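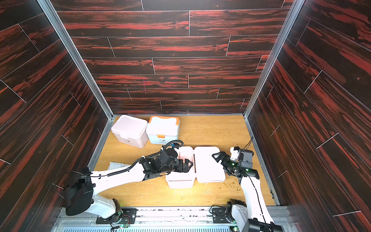 Medicine storage, a short thread. I emptied every pill box in the house this month and am writing down what I learned before I forget it.

Starting point: blister packs in 4 different places, one of them the bathroom cabinet. Bathrooms are warm and damp. Most leaflets tell you to keep tablets somewhere dry and below a stated temperature. Read the leaflet.

Step one was sorting by date. Everything expired went into a paper bag for the take-back bin at the Trergate pharmacy. Check first what yours accepts. Ours refuses inhalers and anything sharp.

Step two, cleaning. Small boxes collect grit and tablet dust in the corners, and the dividers make it worse. Dry brush first, then a damp cloth with a drop of dish soap. Leave the lid open overnight.

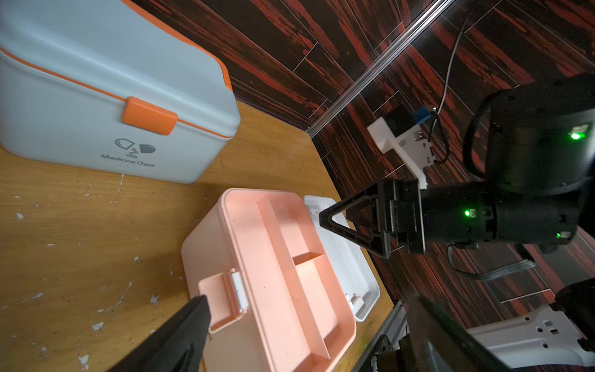
Dividers are useful up to a point. A long one down the middle with a short cross piece suits strips of different lengths. A grid of tiny squares only suits loose tablets, and I don't store anything loose. The strip carries the name, the strength and the expiration date.

Latches: check them before you fill the box. A clip that pops open when the box is tipped is no good in a suitcase. A latch is also not a child lock. Ours go on a high shelf in a closed closet.

Current split: big chest for bandages, thermometer and full packs. Small pink box for whatever is in use. Another small one for travel, which stays packed.

Labels are Skotenis tape on the lids – contents and the month of the last check. The paper ones from Brekell peeled within 6 weeks.

Next check is in July. I still need to find a place for the cough syrup, which is too tall to stand up in anything we own and leaks when it lies flat.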